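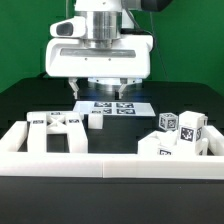 Item 3: Katora bench kit, green backdrop up, gripper open over the marker sheet.

FLURKPORT MAKERSPACE – EQUIPMENT REVIEW GROUP
Minutes, 09/03/2024
Back workshop. Opened late, projector cable again.

1. Apologies
Two received. Quorum OK.

2. Previous minutes
Accepted with one fix – the laser extraction quote was from Samonte, not Pandthorpe. Pandthorpe only quoted on ducting.
Matters arising: bandsaw guard fitted. Label printer still missing, assume gone.

3. Katora bench kit – trial review
Main item. Kit is on loan from Samonte (the reseller) until the end of the month. Decision needed on buy / extend / send back. Setup as photographed: arm and gripper over the black bench, green panels behind, white tray with the block parts and the H-shaped piece, printed marker sheet flat on the table behind the front wall of the tray.

3.1 Setup
Assembly took two evenings. Instructions fine up to the wiring page, then it jumps a step. Someone has pencilled the missing bit in our copy, please don't bin it.
Tray is in segments that butt together. Seam at the front bothered a few people at first, hasn't shifted in use.
Gripper cable – members asked if it can be clipped back. Samonte say clips are an extra. Agreed to ask again, seems a bit cheap for a kit at this price.

3.2 Markers
Long discussion. The software finds things by the square black and white markers, so anything without one has to be placed by hand at a known spot. The plain cube is the obvious case. Members running the beginner night liked this as a teaching point, others thought it a nuisance.
Pile of parts on the right is the hard test. When a marker is half buried the kit either waits or asks for help. Trial log has 43 runs entered. Of those, 7 stopped for a hidden marker. Rest got to the end of the routine, though a couple were slow enough that people wandered off for tea.
Question raised wether we can print our own markers. Yes, template is in the download, plain paper is OK but must be flat. Matte label stock better. Curled corners gave bad readings in the first week.

3.3 Bench surface and lighting
Black top is slightly glossy. Concern about reflections when the overhead fluoros are on. Two members tried it with the overheads off and the side lamp only and said it was steadier. No numbers taken. To be repeated properly and written down this time.
Green panels – do we need them? Samonte say optional. One view that they make the white parts easier to pick out on screen, another that we're paying for two bits of coloured board. Left open.

3.4 Gripper
Fingers are angled and taper to a narrow end. Good on the small cubes. Less happy on the tall block, it tends to tip if grabbed high. Workaround is to set the pick height lower in the config file. Needs to go on the bench card.
Ring light under the housing asked about again. It is a status light, the colours are listed at the back of the manual. Print that page and stick it up.
Spare fingers: one set included. Further sets order only, lead time 36 days which everybody thought was long.

3.5 Safety
Kit is light duty but the usual rules apply. Hands out of the tray while the arm is enabled. Stop button within reach of whoever is running it, not on the far side of the bench like last Tuesday. Hair tied back. Under 16s with a supervisor at the bench, not just in the room.
Induction sheet drafted, one page. Comments by next meeting please.

3.6 Cost
Samonte price is outside what we set aside in December. Gap is $300 once the returned deposit is counted. Options put forward:
– buy without the green panels and spare parts pack, which closes most of the gap
– extend the loan one more month, fee applies
– get a comparison quote from Pandthorpe, who carry a similar kit but with no tray
Some feeling that the tray is half the value, as loose blocks on an open bench end up on the floor. Others said we could build a tray ourselves in an afternoon. Maybe, but we said that about the drill press table.

Moved and seconded: extend loan by one month, get Pandthorpe quote in the meantime, bring both back to next meeting. Carried, one against (would rather buy now and be done with it).

3.7 Bookings during extended loan
Evening slots only, one group at a time. Beginner night keeps its regular slot. Put parts back in the tray when finished, H piece on the left, pile on the right, or the demo routine won't start. Enter EVERY run in the log incl. the ones that fail.

4. Laser extraction
Deferred, waiting on ducting measurements.

5. Other business
– Fridge to be emptied. Anything unlabelled goes.
– Request for a second soldering station. Form to be filled in.
– Heater in back workshop trips the breaker if kettle is on. Use the kitchen kettle.

Actions
– Ask Samonte re cable clips and loan extension fee in writing
– Pandthorpe quote, incl. freight
– Repeat lighting test, overheads on and off, record results
– Bench card: pick height, status light colours, stop button postion
– Print spare marker sheets on matte stock
– Induction sheet comments

Next meeting same room, usual time. Bring own mug.
Closed 9.10 pm.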